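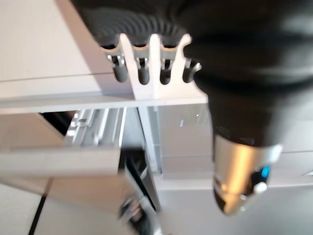 Figure 3. Slotted white holder with dark cylindrical pegs hanging in a row, above a long shelf edge.

3.2 Hanging storage for small cylindrical parts

Small cylindrical parts are awkward to store on flat shelving. They roll when laid on their sides and fall when stood on end, and bins large enough to hold them tend to mix sizes. In the Civilgate workroom survey, 3,334 storage positions were recorded, and 900 of these were occupied by parts that could be classed as short cylinders. We therefore treated this class separately from boxes, tools and flat stock.

A comb-type holder addresses the rolling problem by suspending each part from a narrow opening between two fingers. Figure 3 shows this arrangement. Four dark pegs with rounded lower ends are evenly spaced along the white plate, each with small silver metallic fittings near the top. The pegs are dark grey and the holder is white, a contrast that we coded as "high" in the legibility column of the survey form. Where part and holder were of similar tone, the position was coded "low" regardless of the lighting in the room.

Three properties of comb holders were considered. The first is pitch, the distance between the centers of neighboring openings. A pitch that is too small prevents the fingers of one hand from closing around a single part without touching the next; a pitch that is too large wastes shelf length. The second is clearance below the part. Parts hanging over a shelf may be struck by items slid along it, and several respondents reported moving their holders upward for this reason. The third is the openness of the slot at the front -- a closed slot holds the part more securely but has to be loaded from above, which is not practical under a low upper shelf.

Pitch was measured with a steel rule at the base of the fingers, since the tips of longer plastic fingers are sometimes bent. Clearance was measured from the lowest point of the hanging part to the nearest surface beneath it. Holders with a clearance under 30 mm were marked for a second visit in August, when the shelves had been restocked and the clearance could be checked under ordinary load.

Partly filled holders raised a coding question. Under the Morsy scheme an empty slot is counted as available storage, while the older Trilomcombe scheme counts it as a missing part. The two schemes give different occupancy values for the same shelf. We followed Morsy throughout, except at sites where the slots carried individual labels; at those sites an empty labeled slot was recorded as missing. Of the holders surveyed, nearly 300 had no labels of any kind.

Respondents were also asked how they returned parts after use. Most described placing a part in the first free slot they reached, so the order of parts within a row changed over the working day. Where all parts in a row were identical this had no effect on retrieval. Where diameters differed slightly, users tended to lift out and compare two or more parts before finding the correct one. Section 3.3 reports retrieval times for mixed and uniform rows, using the Novora timing sheet.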